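Open day at Hemmin: the two-arm cell

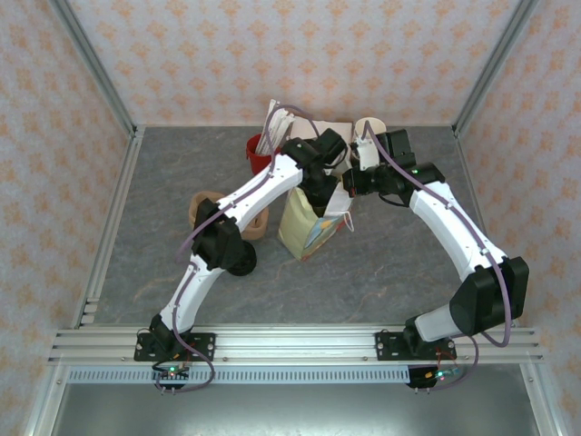

I spent most of my visit at the cell Theerawat Yensuk looks after, and I loved it! Each arm sits on its own black plate on a grooved front rail, so he can unbolt one and leave its partner alone. The purple cables get checked every morning – the elbows are where they wear. He goes over the plate screws every 20 hours of running, and a spare wrist waits in drawer 9. I stayed until closing.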